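Jenurby Room Guide
Section 6: Clearing and sorting the bed top
Revised April 2018
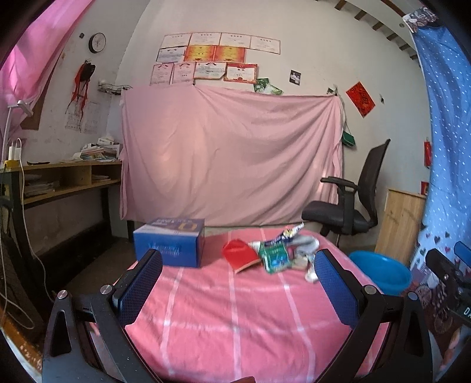 By the time most of us get round to this section, the bed has been doing the work of a table for a good while, and it has gathered boxes, packets, wrappers and carrier bags in the way that beds do. Please don't feel bad about it. A bed is the biggest flat surface in a small room, and it makes a very good sorting place so long as everything comes off it again before you want to sleep.

You will need: one plastic basin (the ordinary washing-up or laundry sort will do nicely), one bag for rubbish, a dry cloth, and a chair that you can pull up to the side of the bed.

1. Straighten the bed sheet first, working round whatever is lying on it. If yours has stripes, as so many do, they are a great help in seeing whether you have pulled it square.

2. Put the basin on the floor within easy reach. Anything that belongs in another room goes into it, and you can carry the lot out in one go at the end.

3. Bring everything on the bed together into one cluster, near the middle. It feels like making things worse, I know, but it is much kinder on the back than stretching from corner to corner.

4. Take the cardboard boxes next. Open each one and look inside, even if you are quite sure it is empty. Boxes worth keeping go to the Rona shelf (see Section 2), with the lettering facing out so that you can read it later.

5. Go through the packets and wrappers. Unopened packets go in the Costa drawer. Crumpled wrappers should be smoothed out and felt for anything left in the corners, then put in the rubbish bag.

6. Shake out any plastic bags, fold them flat and keep the sound ones. We find that 9 is plenty for one household, and the drawer won't close properly over many more.

7. When the bed top is clear, wipe the boxes you are keeping with the dry cloth, give the sheet a good shake and tuck it in again.

Note: If you have a cloth hung on the wall behind the bed, check its hooks while you are there. A long cloth is heavier than it looks, and it does pull. Leave the folds hanging freely and don't trap the bottom edge behind the mattress.

Note: Certificates and photos taped to a painted wall are best left where they are on sorting day. If a corner has come up, press it back gently or add a small piece of fresh tape. Peeling the old tape off may bring the paint with it.

Caution: Do not stand on an office chair to reach the wall. Use the Grodness step, as set out in Section 7.

Caution: Keep plastic bags well away from babies and small children, including the ones you have folded and mean to keep.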